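Funstead Home Help
Storage & Tidying

Where do you keep a power strip when it isn't plugged in?

Asked by Roman Kozłowski, 12 Aug 2018

We moved to a smaller apartment in January and I own one power strip too many. It has USB ports, so my wife won't let me throw it out, and a long cord, so it won't fit politely in any drawer. Last week it came out of the kitchen drawer attached to a whisk. I need it every couple of weeks when people come over with dead phones. Where do normal people put this thing? Closet space is not available. I have asked the closet.

3 answers

Gasbridge
Hook on the back of a door. Done.

Rimkutė
Vestidico makes a cable box with a lid, I paid too much for it and it's fine. Don't wrap the cord tight around the strip, it gets kinks near the plug end and then it never lies flat again. Also check whether your strip has keyhole slots on the back. Mine does and I found them after 3 years of ownership.

Normunds Adomaitis (249 helpful votes)
I did the door hook. It fell off at night and I aged noticeably.

What has lasted in our house is an ordinary basket, the kind people buy for bread and then don't put bread in. Ours used to hold mail. Pick one with a flat bottom and low sides, and measure the strip first, corner to corner of the basket, because a long strip will usually go in on the diagonal when it won't go in straight. Coil the cord in loose loops about as wide as your hand and lay the bundle on top, with the plug where you can grab it.

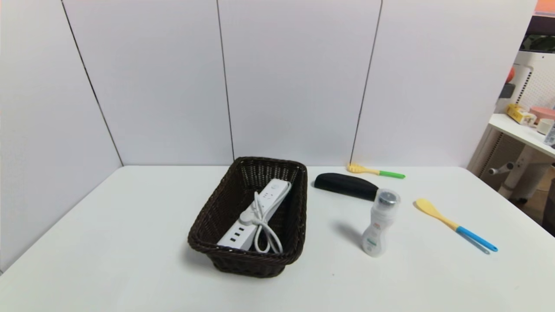
The other half of the job is keeping everything else out. A basket on a table is an invitation, and within a week you'll find glasses, a spatula and somebody's vitamins moving in. I evict them on Sundays. My wife says I could put up a label — I have put up a label.

One thing, and I'm serious for a moment: this is for storage only. Take the strip out before you plug it in. A basket full of cord is no place for something that gets warm. And unplug whatever is on it before it goes back, or you'll be storing your phone charger too, which is how I came to own 3 of them.

Comment from Roman Kozłowski
Basket it is. The whisk has been informed.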